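Robot Manipulation Lab, Handout 4: Comparing Grippers on the Bread Task
12/03/2020

Read before lab. Bring the log sheet from last time, blank ones are in the tray.

What we're comparing
Two sets of fingers on the same yellow printed arm. Set A = Skodero, stiff, flat pads. Set B = Nirnine, segmented links, more give. Same arm, same controller, same start pose. Only swap the fingers. If you change a gain or the servo speed write it down, otherwise your numbers can't go next to anybody else's.

Task: pick up the slice, carry it over, put it in the toaster slot. Toaster stays unplugged the whole lab. Bread is a terrible object and a good test. Soft, uneven, crushes, tears near the crust, never the same slice twice.
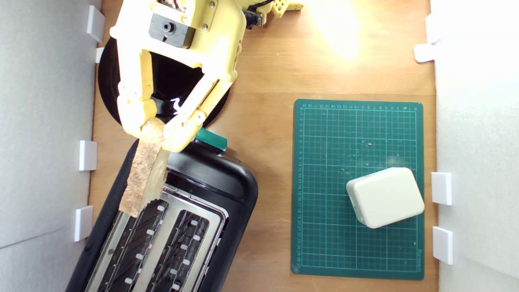
Grip force. We have no force sensor in the fingertips so you're reading it off servo current, which is noisy. Take the average over the hold and ignore the spike at closing. Start low and go up in small steps until the slice stops slipping. Then stop going up!! Most groups last October overshot and were just squashing bread.

Controller notes
Farahani board, position mode. Close command is in ticks. 2000 is the ceiling for this lab, do not go past it, the wrist servo gets hot. Typical close on a medium slice was 692 with set B. Set A needs it's own value, find it yourself. Timeout 30 seconds per trial, then call it a miss and reset.

Rest pose between trials: fingers down, arm pulled back, nothing touching the bread. Same rest pose for both sets or the approach path changes.

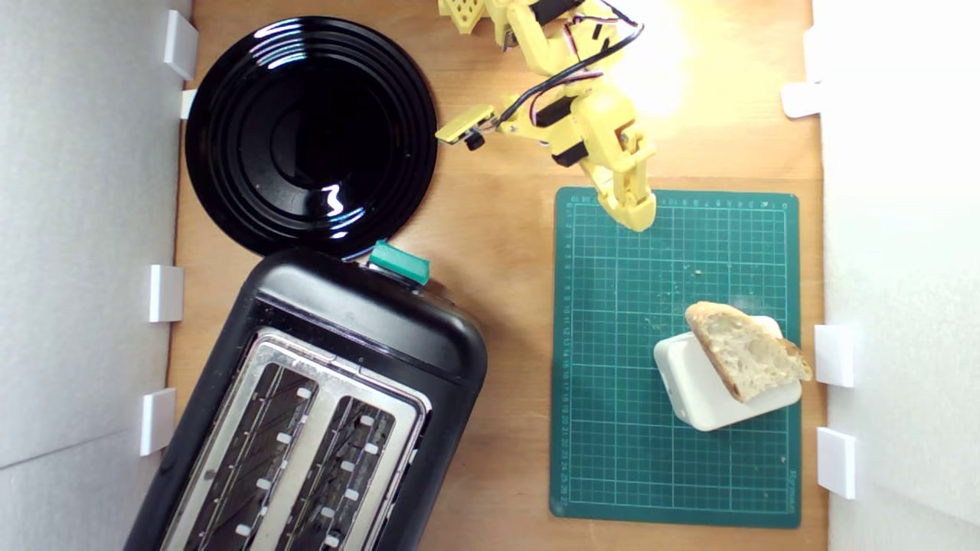 Why not just use a suction cup for this?
Bread is porous, so air leaks straight through the crumb and the cup can't hold a vacuum. You'd need a lot of flow and it would pull crumbs into the line.

Where you grab matters more than which fingers, at least in our earlier runs. Near the end of the slice = long lever below the grip, slice swings, tip misses the slot. Closer to the middle = steadier, but now the fingers hit the toaster before the bread is in. So there's a tradeoff, plot it. x axis grip height from the lower end, y axis success. Both sets on one plot please.
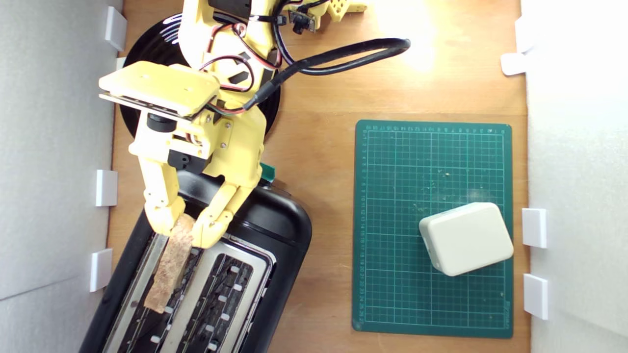
Slot alignment. Yaw error hurts more than x/y error. Slot is long, so being off lengthwise is mostly fine, off sideways a little and the slice catches the edge. Rotate the wrist first, then lower. Not both at once (the Kurketti script does both at once by default, set blend to 0).

Scoring
2 = in the slot, slice whole
1 = in the slot but torn or bent
0 = dropped, stuck on the rim, timed out
Keep a seperate column for damage. A 1 from tearing and a 1 from bending are differnt failures and we want to talk about both.

Camera: overhead view only for the comparison. Wrist view is nice for debugging but the fingers block the slot right when you need it. Check exposure before the first trial, glare off the table fools the edge finder.
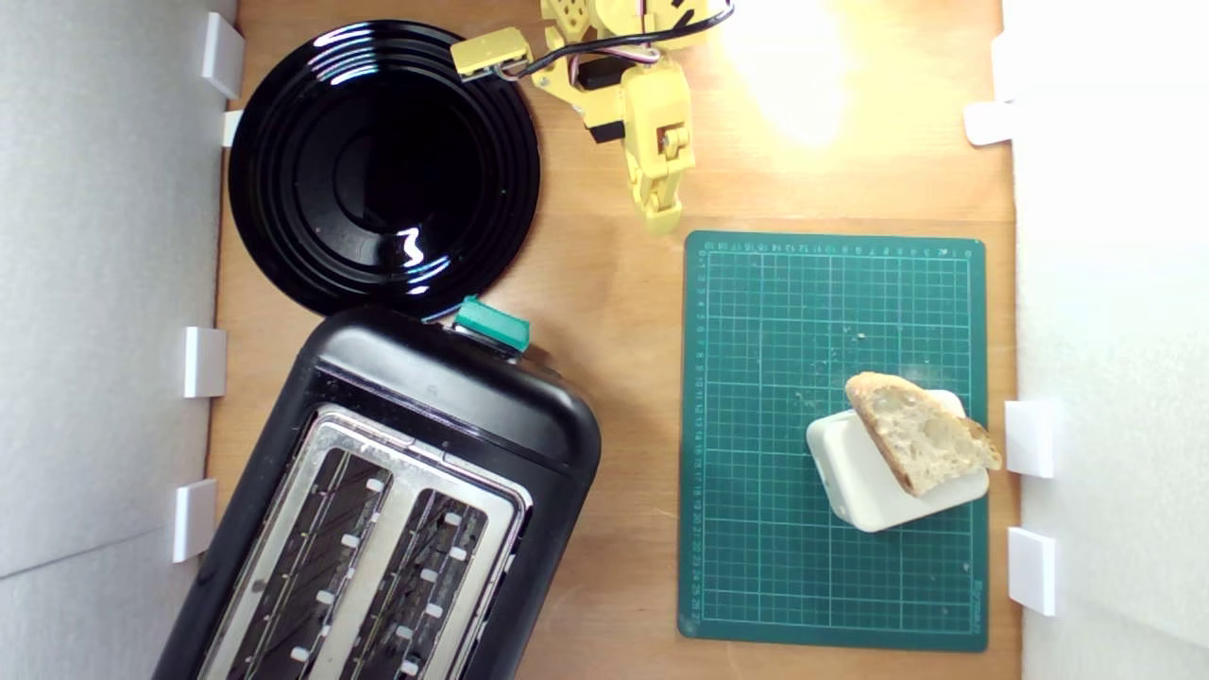
Resets. Put the slice back leaning on the block, same lean every time, crust the same way. Change slices when the edges get soft. Pooled log so far is 133 trials, most of them set A, so if you have time left over run extra B.

Hand in: log sheet, the plot, half a page on which set you'd pick and at what close value. Say what you didn't test. Due start of next lab.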